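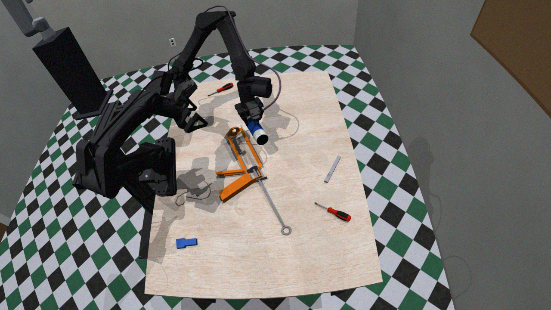 4.2 Assessment of the Cavent bench package

The second product under review was Cavent, a two-arm simulation package supplied by Ernell under an annual licence. The package consists of a physics engine, a library of bench scenes and a scripting layer through which a user's own control software can be attached. It was installed at the Grurkwood laboratory in June on the same workstation used for the product described in Section 4.1, and the supplier's default settings were kept throughout. Ernell had no part in the choice of tasks and was shown the results only after the trials had closed.

The licence covers 12 bench scenes. The present section is confined to the mixed-tools scene, in which two black arms share a wooden work surface with a wrench, two screwdrivers, a flat metal strip, a small blue part, an orange part with a ring at one end, and a blue and white cylinder. The scene was selected on account of its crowding. Both arms reach in from the left side of the surface, and their working areas overlap to a degree that the tidier scenes in the library do not require.

Each arm was driven by the reference controller described in Section 3. A total of 400 trials was run, of which 200 used the starting layout provided by Ernell and 200 used layouts drawn at random by the Strachan scene generator. A trial was stopped when both arms had returned to rest, or when the engine reported a contact between the arms themselves. Object positions, joint angles and contact forces were logged at every step.
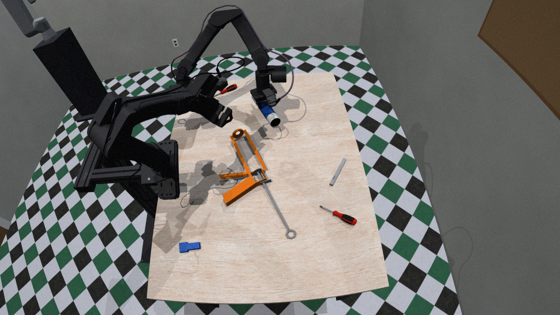 Figure 6. Mixed-tools scene in Cavent. One gripper holds the blue and white cylinder on its side; the other hangs just above the orange frame, through which the wrench runs.

Two matters arose in the handling of thin objects. With the wrench resting across the orange part, as in Figure 6, the contact solver had to treat several narrow surfaces at once, and the time needed for each step rose whenever a gripper came near. The delay did not alter the logged positions, but users who intend to run a controller in real time should allow for it. Secondly, the screwdrivers were found to roll a little at the start of certain random layouts before either arm had moved. Ernell has acknowledged the fault and has supplied a setting that holds all objects still until the first command is received. This setting was not used in the trials reported here.

The trailing cables on the arms are drawn and cast shadows, but in the version tested they carry no weight and do not touch other objects. Work that depends on cable snagging is therefore outside the scope of the package at present.

The written guide is clear on installation and rather thin on the scripting layer. Balthasar Holzer, who prepared the controller interface, found that the names of several joint commands differed between the guide and the software, and a corrected list is given in Appendix B. Support requests were answered promptly. The licence terms, including those on the sharing of recorded trials, are compared with those of the other products in Section 4.4.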